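Sorting off a moving belt: where the shop floor stands

January 21, 2022

Hilde Desmet has spent most of her working life on packaging and sorting lines, and the last stretch of it trying to decide which of those jobs a machine can take over. She runs evaluation at Evholm, where the subject at present is a two-arm cell that picks cylindrical parts off a belt and puts them in trays. I asked her whether the machines can do shop-floor chores yet.

"Some of them, some of the time," she said. "If the part is always the same and always arrives the same way, that was solved long ago. You build a fixture. The question people are asking now is about the jobs where you would not bother to build a fixture."

Those jobs are short runs and returns, mostly. A customer of Evholm's, Katona, receives mixed cells and blanks in open cartons and has them sorted by hand. The volume does not justify a dedicated line. Desmet took 736 logged picks from a manual shift there and used them as the baseline for what the cell would have to match.

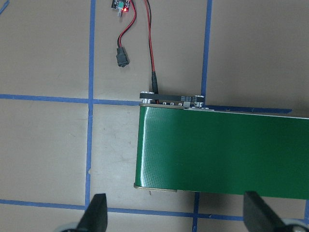
She is particular about what gets measured. Cycle time is the number sales people want, but she puts it third. Her first figure is the number of interventions per shift, meaning every time a person has to walk over and do something. The second is the length of each one.

"A machine that is slow and needs two visits a day is useful. A machine that is fast and needs 38 is a job for somebody, and a worse job than the one you took away."

Thirty-eight was the count from her first full-length trial of the Heseo control software. Most of the stops came from parts that had shifted between the moment the position was estimated and the moment the fingers closed. The belt speed was steady enough. The delay in the software was not, and a round part does not wait. The team now stamps each position estimate with a time and corrects for belt travel before the final approach.

I asked about the second arm, which seems like an expensive answer to a small problem.

"For sorting alone, I would not buy it," Desmet said. "One arm can pick from the belt and place in a tray. You want the second when the part has to be turned over, or held while something is done to it. That is also where the chores at home are. Folding, opening a jar, wiping under an object. Almost all of it is two-handed."
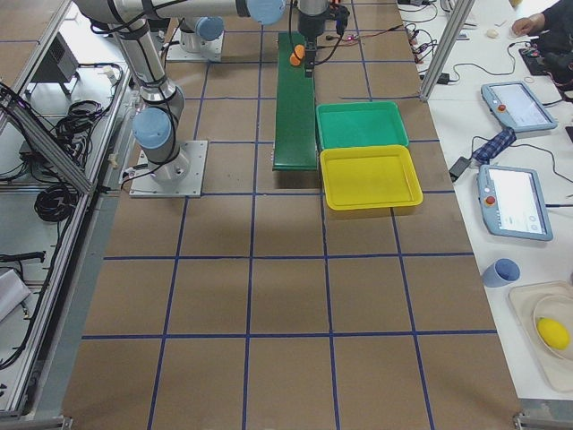 Her view of household machines is cautious. A factory can choose its floor, its lighting and its trays. A kitchen cannot, and the owner will not accept being asked to. She estimates that her own group spends more hours on layout than on motion, and says most published demonstrations leave those hours out.

The Zondska project, which Evholm joined last year, is meant to test the point. The same task will be set up on different tables by different people, with only a written sheet to go by. The target is 2000 picks per setup, with no retuning after the first hour. Trials begin in February.

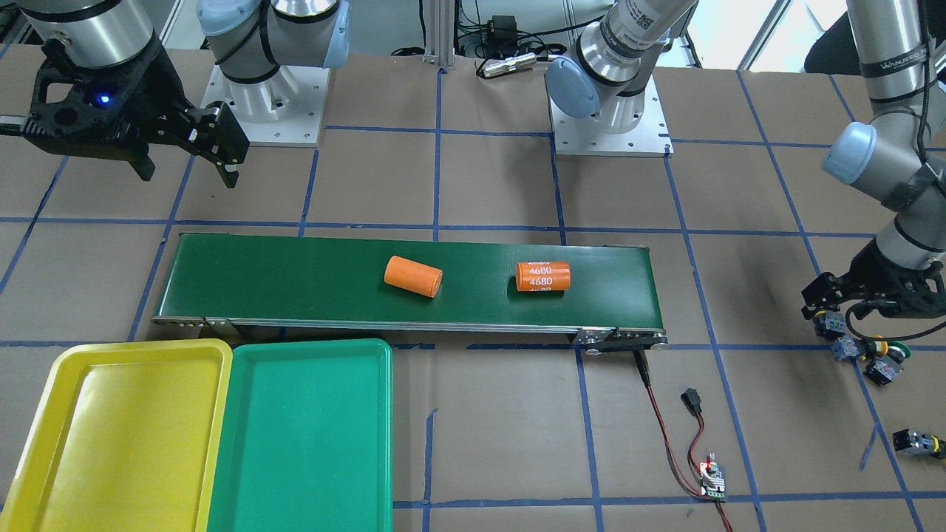
Desmet expects the picking to hold up better than the sorting. Gripping a cylinder of known diameter is a matter of finger width and approach angle, and the size stays the same whichever class the part belongs to. Telling the classes apart is harder. A plain orange cylinder and an orange cell printed "4680" are close to the same size, and with both lying on a green belt the printing is the obvious cue. Roll a printed part far enough and a camera may see less of it. She wants the software to report low confidence in that case and set the part aside, and she does not count a part set aside as a failure.

"An operator does the same thing. She picks it up, turns it, looks. If she still can't tell, it goes in a separate box. We never wrote that down as an error when people did it."

On dates she would not commit. Single-part picking into trays she considers ready for small shops now, provided someone on site can restart the cell and clear a jam. Mixed parts with a visual check she would accept with a person nearby. Anything involving cloth or loose cable she would not quote for.

"Cable is still the one I turn down," she said. "It has no fixed shape, and it catches on things. Ask me again when the Zondska numbers are in."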